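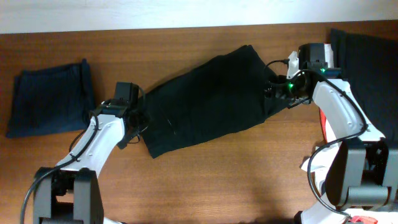
Durnier ouvre une consultation pour l'équipement de postes bimanuels de manipulation de textiles souples

Communiqué de presse
24 mars 2021

Durnier, prestataire de tri et de reconditionnement de linge professionnel, lance la consultation relative à l'acquisition de postes robotisés à deux bras pour son site de Rolevmont. Le marché porte sur la fourniture, l'installation, la mise en service et la maintenance de 15 postes fixes, destinés à la prise, à l'étalement et au pliage de pièces textiles de petit et moyen format.

La consultation fait suite à une phase d'évaluation conduite par le bureau d'études Merrick, dont le rapport a été remis à l'entreprise en décembre. Elle est organisée en deux lots, attribués séparément. Un même candidat peut répondre aux deux lots, sous réserve de présenter deux offres financières distinctes.

Périmètre du lot 1 : bras, préhenseurs et plans de travail

Le lot 1 comprend, pour chaque poste, deux bras articulés montés du même côté du plan de travail, deux préhenseurs électriques à doigts, l'alimentation, le contrôleur, le dispositif d'arrêt d'urgence et la visserie de fixation. Le candidat fournit également le plan de travail ou précise les caractéristiques du plan existant sur lequel ses bras peuvent être montés.

Les deux bras doivent pouvoir saisir simultanément les extrémités opposées d'une même pièce posée à plat, sans que leurs enveloppes de travail imposent un repositionnement manuel de celle-ci. L'offre indique la distance minimale admissible entre préhenseurs, la distance maximale atteignable avec une orientation verticale des doigts et les zones du plan inaccessibles à l'un ou à l'autre bras.

Les doigts de préhension sont considérés comme des pièces d'usure. Leur remplacement doit être réalisable par un opérateur de maintenance de niveau 1, avec un outillage courant et sans recalibrage complet du bras. Le prix unitaire du jeu de doigts est demandé séparément et reste ferme pendant toute la durée du contrat de maintenance.

Le cheminement des câbles fait l'objet d'une exigence particulière. Les câbles extérieurs qui longent l'avant-bras et contournent le poignet sont admis. Le candidat justifie le rayon de courbure minimal au niveau du poignet, décrit les points de bridage et démontre qu'aucune boucle ne vient au contact du textile dans les positions de prise prévues. Les connecteurs placés sur le préhenseur doivent être verrouillables. Un jeu de câbles de rechange est inclus dans la dotation initiale de chaque poste.

Les voyants d'état situés sur le mécanisme du préhenseur, lorsqu'ils existent, doivent rester lisibles depuis la position de l'opérateur. Leur code couleur est documenté en français. L'offre précise si ces voyants peuvent être désactivés, leur réflexion sur certaines étoffes pouvant perturber l'acquisition d'images.

Périmètre du lot 2 : vision, éclairage et logiciel de supervision

Le lot 2 couvre une caméra fixe par poste, l'éclairage associé, le calculateur local et l'interface de supervision commune aux postes. L'interface retenue doit s'intégrer au système d'exploitation d'atelier Stostetti, déjà en service à Rolevmont. Les spécifications d'échange sont jointes au dossier de consultation.

Le principal critère technique du lot 2 est la détection des contours sur textiles sombres. Durnier traite une proportion élevée de pièces noires et bleu marine, dont les bords se distinguent mal des doigts et des modules noirs des préhenseurs. Les essais décrits dans le rapport Merrick ont montré que la perte de contour intervient principalement dans la zone de prise, lorsque le préhenseur recouvre le bord de la pièce. Les candidats sont libres de proposer une réponse par l'éclairage, par un capteur de profondeur, par la teinte des doigts ou par une combinaison de ces moyens. Toute modification des préhenseurs demandée au titulaire du lot 1 doit être chiffrée.

Le système doit par ailleurs distinguer la pièce en cours de traitement des autres textiles présents sur le plan, pliés ou non. Une pièce en attente dont la teinte est voisine de celle de la pièce active ne doit pas être saisie par erreur. Les peluches et fils clairs présents en surface ne doivent pas être interprétés comme des bords ou des plis.

Budget et structure de prix

Le prix est présenté selon quatre postes de dépense : matériel, installation, formation, maintenance. Les offres globales sans décomposition ne seront pas examinées.

Le matériel est chiffré par poste complet. Les remises de volume sont acceptées à condition d'apparaître sur une ligne séparée. L'installation comprend le transport, le levage, la fixation, le raccordement électrique à partir du coffret existant et la mesure de planéité du plan après montage. Les travaux de génie électrique en amont du coffret restent à la charge de Durnier.

La formation est dimensionnée pour les équipes de conduite et de maintenance du site. Elle est dispensée sur place, en français, avec remise des supports. Le contrat de maintenance est demandé en tranche ferme de deux ans, suivie d'une tranche optionnelle de trois ans. Le candidat indique la formule de révision applicable à la tranche optionnelle.

Le coût total de possession est calculé par Durnier sur cinq ans, à partir des prix remis et d'un volume de référence de 1000 cycles par poste et par jour d'exploitation. Un cycle comprend la prise d'une pièce, son étalement, son pliage et son dépôt en zone de sortie. Les consommables, les doigts de préhension et les câbles sont intégrés au calcul selon les fréquences de remplacement déclarées par le candidat. Ces fréquences deviennent contractuelles. Tout remplacement supplémentaire constaté pendant la tranche ferme est à la charge du titulaire.

L'achat constitue la solution de base. Une variante en location longue durée est autorisée pour le lot 1 uniquement. Elle doit comporter une valeur de rachat fixée à la signature et ne dispense pas de remettre l'offre de base.

Essais de qualification

Les candidats retenus à l'issue de l'analyse des dossiers seront invités à des essais sur un plan de travail mis à disposition par Durnier. Chaque essai porte sur une série de 200 pièces, composée de textiles noirs, bleu marine, blancs et rouges, d'épaisseurs différentes. Les pièces sont présentées à plat, pliées ou froissées, selon un ordre communiqué au début de l'essai.

Le seuil de qualification est fixé à 82 % de cycles menés à terme sans intervention humaine. Un cycle interrompu puis repris automatiquement est compté comme réussi si la reprise n'entraîne ni chute de la pièce hors du plan ni contact entre les bras. Tout contact entre les bras met fin à la série en cours. Une seule nouvelle série est accordée par candidat.

Les mesures sont relevées par Merrick, qui n'intervient ni dans l'analyse financière ni dans l'attribution. Les résultats individuels sont transmis à chaque candidat et ne sont pas publiés. Les frais de déplacement et d'immobilisation de matériel ne donnent lieu à aucune indemnité.

Critères d'attribution

Pour le lot 1, les offres sont classées en fonction du coût total de possession, des résultats d'essai, de la maintenabilité et du délai de livraison, par ordre d'importance décroissant. Pour le lot 2, les résultats d'essai sur textiles sombres sont placés en premier, devant le coût total de possession et la qualité de l'intégration à Stostetti.

La maintenabilité est appréciée sur la base de trois opérations effectuées en présence de Durnier : remplacement d'un doigt, remplacement d'un câble de poignet et échange d'un préhenseur complet. Le temps retenu court de l'arrêt du poste à sa remise en production.

Planification

L'installation sera réalisée par tranches, afin de maintenir l'activité des lignes manuelles. La première tranche comprend trois postes. Sa réception conditionne l'affermissement des tranches suivantes. En cas de non-conformité non levée dans le délai contractuel, Durnier peut limiter sa commande aux postes déjà livrés, sans pénalité pour l'une ou l'autre partie.

Les candidats joignent à leur offre un calendrier exprimé en semaines à compter de la notification, en distinguant l'approvisionnement, l'assemblage en atelier, les essais avant expédition et la mise en service sur site. Les composants dont l'approvisionnement dépend d'une source unique sont signalés, avec la durée pendant laquelle le prix remis est garanti.

Retrait du dossier

Le dossier de consultation comprend le cahier des charges techniques, le cadre de décomposition des prix, les plans d'implantation de Rolevmont, les spécifications d'échange Stostetti et le protocole d'essai. Il est remis sur demande écrite adressée au service achats de Durnier, après signature de l'engagement de confidentialité. Une visite du site est obligatoire pour le lot 1 et facultative pour le lot 2.

Les questions techniques sont reçues par écrit uniquement. Les réponses sont communiquées simultanément à l'ensemble des entreprises ayant retiré le dossier.

À propos de Durnier

Durnier assure le tri, le contrôle et le reconditionnement de linge et de vêtements professionnels pour des exploitants de restauration, d'hôtellerie et de services. Le site de Rolevmont regroupe les activités de réception, de contrôle visuel, de pliage et d'expédition.

Contact presse : Durnier, service communication, site de Rolevmont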